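Can a machine fold your coat yet? A sceptic's gallery

November 8, 2022

Every spring I am told that the laundry robot is nearly ready, and every autumn I am still pairing socks. I have kept this page going since the first folding cabinet was shown off behind glass, and I have seen plenty of towels folded in that time. Towels are easy. A towel has four corners, no front, and nothing inside it that wants to spring back. What I want to see folded is the stuff that fills a hallway from October onwards: coats, padded jackets, anything with a lining and a mind of its own.

The Jamton people wrote to me in August to say their new arm could do "a full household wash". I asked what was in the wash. Tea towels, pillowcases and T-shirts, all one size, all put down flat by a person first. I asked about coats and was told that outerwear was on the roadmap. Vetora gave me much the same answer, though they were politer about it and sent a brochure.

So this gallery is about the job itself, on a bed in an ordinary bedroom, with grippers and a heavy black coat. Click through at your own pace. Comments are open underneath and I do read them, even the rude ones.
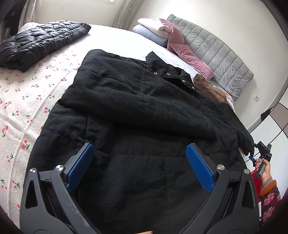 Two grippers, one coat, and a hand on the second set of controls.

Look at how much cloth there is to deal with. One side of the front is folded over in a big slanting flap, part of the hem and a sleeve have gone over the edge of the bed, and the stitching cuts the padding into panels that each bend where they please. A person sorts this out without thinking. You flick the sleeve back up, give the collar a tug, and carry on with whatever you were saying. For a program, the sleeve over the side is a fresh problem. Where does it start? Is it the left one or the right one? Would pulling on it bring the sleeve up or drag the whole coat to the floor?

There is a puffer jacket on the same bed, already in a tidy bundle, and I'd happily pay for a machine that could get from the one state to the other. I would want it to do so with my coat, in my bedroom, with the bedding left where it was.

People who sell these things like to talk about success rates. Fragkou's leaflet says 900 folds without a fault, and I have no reason to think they made it up. I only wish they would say what was folded, how long each one took, and who stood by to put things straight. I once watched a demonstration where a T-shirt was done in four minutes. It was a lovely fold. I had time to go and get a coffee from the stand opposite, and the queue was not short.

Then there is price. The last quote I saw was 1,566 pounds for the arm alone, without fitting and without the yearly plan that you need if you want it to learn new clothes. For that money I could have my washing done for me by the shop on the corner, who collect it, and who have never asked me to lay it out flat.

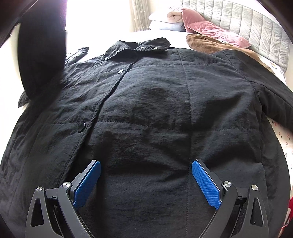

Black on black is where I expect the next round of promises to come unstuck. Most of the shop-floor demos I have been to use bright shirts on a pale table, which makes life easy for a camera that has to find an edge. A winter coat offers very little help. With the jacket spread flat like this, you can pick out the collar points and a handful of round snaps, and after that you are relying on faint seams in dark, crinkled cloth. The blue pads are easier to spot than anything they are meant to pick up. There is also more shiny black quilting poking out at the side, and a machine would have to decide whether that belongs to the same garment. I can tell at a glance that the cloth is different. I would like to see Jamton's arm asked the same thing, and I would like to choose the lighting.

Padding is the other trouble. Cotton stays roughly where you leave it, but a padded jacket bunches in the middle, and a fold pressed down too gently will open again while you reach for the sleeve. We learn how hard to press by doing it wrong as children. Cudia say they have sensors for this in the fingertips. They may well have, and I have asked for a visit, and I am waiting to hear.

I don't doubt that some of this will work one day. Shops may get it first, where there are 100 identical jackets in a delivery and someone is paid to fold them all the same way. A home is harder. No two things in my airing cupboard are the same shape, and one of them is a fitted sheet.

My test stays as it was when I began the page. Twenty-five items from my own wash basket, tipped out in a heap, at least three of them padded, and no one allowed to touch anything until it is finished. Any firm can bring its machine round and try. I'll provide the tea, the bed and the heap. So far I have had two maybes and an invitation to a webinar.

Next gallery: dishwashers, and the matter of who loads them.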